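Search Home & Table Search this site

The Bare Table Experiment

I cleared off my tabletop in October and I can't seem to stop clearing it
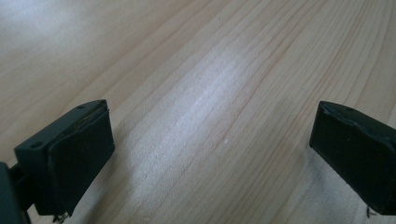 Light wood and plenty of it, with the middle of the table left open.

For most of the time I've lived in Ekamdale, my table has been a shelf with legs. Mail went on it, then the library books went on the mail, and then somebody (me) put a bowl on the library books and called it a centerpiece. Dinner happened at one corner. If company came, I carried the whole heap into the bedroom and shut the door, and for days afterward I slept next to my own tax paperwork.

What finally did it was a puzzle, of all things. I'd picked one up on a rainy afternoon, sat down with a cup of tea, and couldn't find a spot big enough to turn over the pieces. I live in an apartment with one real table! So I started moving things, and I didn't stop until bedtime.

I'll say up front that I made every mistake. I bought a tray first, a pretty one from Zavala, the housewares shop down by the bus station, thinking I'd corral the clutter. The tray was full by supper. Then I bought a second tray. If you're where I was, please save your money and get a wastebasket and park it near the front door, which is where my mail goes to die now. That one change did more than both trays put together, and the trays have since moved to the bathroom, where they hold soap.

The rule I landed on is pretty loose. Anything can be on the table while somebody is using it, and when they're finished it goes home. Things without a home were the trouble, of course. The tape measure, the good scissors, a flashlight, a packet of seeds I fully intend to plant. I gave them all a drawer in the kitchen and threw out the takeout menus that used to live there. It took me 2 evenings, with a long break in the middle to read the menus.

Then there was the wood. When you never see a surface, you never look after it, and mine was sad. I washed it with barely soapy water, a section at a time, and dried each section before I went on to the next. A friend had recommended a tin of Rirkine, a wax with a smell like oranges and old church pews, and I rubbed that on with an old T-shirt and let it sit while I made soup. You want a thin coat. I put on a thick one and spent the next morning buffing with my whole upper body – my shoulder is still mad at me.

But oh, the color! I'd been thinking of it as a beige sort of table. It's lighter and warmer than I remembered, and the grain runs in long lazy lines that I keep following with a fingertip when I'm on the phone.

I did price a new one along the way. Flornine makes a table I've drooled over for years, and it costs $4,000, and I had honest daydreams about it. I still like it. I'd just be covering it in mail.

Living with a bare table takes some getting used to. For the first week it looked to me like we were about to be robbed or had been already. Sound is different too, so that a set-down mug makes a proper thunk. I held out 7 days before I put a plant on it, and 9 before I took the plant off again because I wanted the room to cut out a skirt pattern. That's what I hadn't counted on, how much I'd get up to with the space. I've rolled out pie dough right on a floured mat in the middle. I've wrapped presents standing up, like a person in a department store. My sister and I spread out all of our grandmother's recipe cards and finally sorted the cookies from the casseroles, and found three versions of the same lemon bar.

And the puzzle got done, a lighthouse with far too much sky. It stayed out for around a week, which I decided was allowed under the rule, as long as I put in a piece whenever I walked past.

There's a sweater on the table as I write this. I'm getting up to move it.

Filed under: At Home, Clearing Out, Wood Care

Comments

pattycake_m
The bedroom trick!! I have been doing that for years and thought I was the only one. Going to look for a wastebasket tonight.

Old Oak
Thin coats, yes. Two thin ones with a day in between will beat one thick one. Go with the grain when you buff.

juniperlane
Could we get the lemon bar recipe please? Any of the three.

RB in Ekamdale
Do you use coasters now or are you just careful? I have water rings on mine and would love an article on those.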